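Search minutes and papers Go

Drandus manipulation group: minutes of the project meeting

Last updated: May 18, 2020

Present: Sunee Kaewkla (chair), Sem Coppens, Ehab Zerouali, Chaiwat Ongart (minutes)
Apologies: Amnuay Prasertsri

1. Minutes of the last meeting

Agreed as a correct record. Ehab has sent the revised scoring sheet to Drendale. The action on the spare cable is carried over.

2. Basket task

Sem reported on the fruit and basket task, which is the first one run with the Jaidee policy. The robot has to put the apple and the banana into the yellow basket and then set the basket on the wire shelf. The policy is trained on 40 demonstrations of the whole task, with no labels for the separate steps. Either fruit may go first.
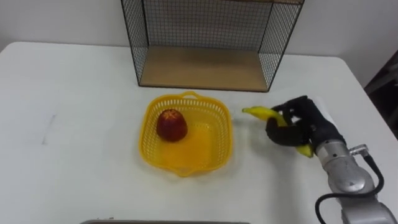 Ehab asked how a run is scored if the fruit goes in but the basket never reaches the shelf. Sem said each stage is scored by itself, and a run only counts as complete when all the stages are done without help. Of the 70 scored runs, nine were stopped by the operator. Most of those stops came at the shelf stage. Sunee asked for the stopped runs to stay in the total and be shown in a column of their own. Agreed.

Chaiwat said the earlier table mixed runs from before and after the hand was recalibrated. Sem will split them. If the two sets differ by much, the first will go in an appendix.

3. Views used for training

There was a longer discussion on whether the side camera should be an input to the policy or kept for scoring only. Sem has trained it both ways. With the head camera alone, the policy reaches for the fruit just as well but is less sure of its distance from the shelf. Adding the side view helped at the shelf and made training roughly twice as slow.

Ehab was against relying on a fixed camera, as it ties the result to one room. Sunee agreed in principle but wants both versions in the report. 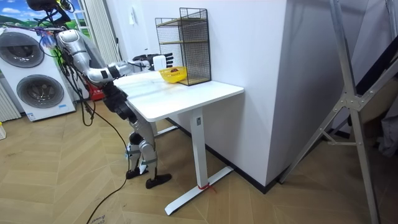

Side camera: robot at the desk, with the basket in front of the wire rack.

Chaiwat pointed out that the side camera had been knocked at least once. The mount position is to be marked before any further scored runs.

4. Moving the basket

Sem said this stage needs the most work. The hand has to take hold of the basket and keep it level over the desk. In training, the operators did this in different ways: some held the rim and others went for a handle. The policy sometimes seems to settle between the two and closes too early. 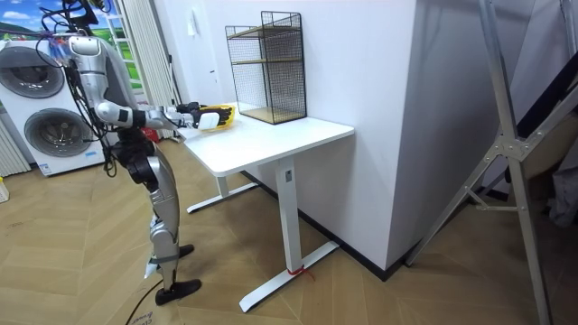 Two remedies were put forward. Ehab would collect new demonstrations with one agreed grip. Sem would keep the present set and predict shorter stretches of movement, so that the hand can correct itself sooner. Sunee asked for the second to be tried first, as it needs no operator time. If it makes no difference after four training runs, new demonstrations will be collected.

Amnuay had sent a note asking that the desk height be written down for every run. Agreed.

5. Order of the fruit

Ehab has looked at whether it matters which fruit is picked first. Starting with the apple gave slightly fewer failed grasps, but he does not think the gap is large enough to report as a finding. He will check whether start position explains it.

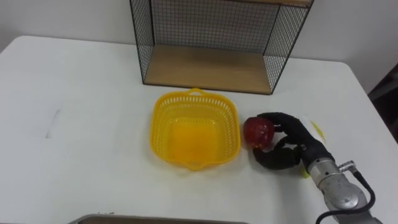
Head camera: apple in the hand, beside the empty basket.

Sunee asked that start positions be drawn from a list in future and not chosen by the operator.

6. Report and other business

The draft is due with Hokis in September. Sem will write the method section and Ehab the results. Chaiwat asked for the logs to be named the same way on both machines; Sem will send round a pattern.

Actions

Sem: split results by calibration; train with shorter predictions; send file name pattern
Ehab: check start positions; draft results section
Chaiwat: mark side camera mount; add desk height to run sheet; chase spare cable
Sunee: tell Hokis that both camera versions will be included

Date of next meeting to be set by email.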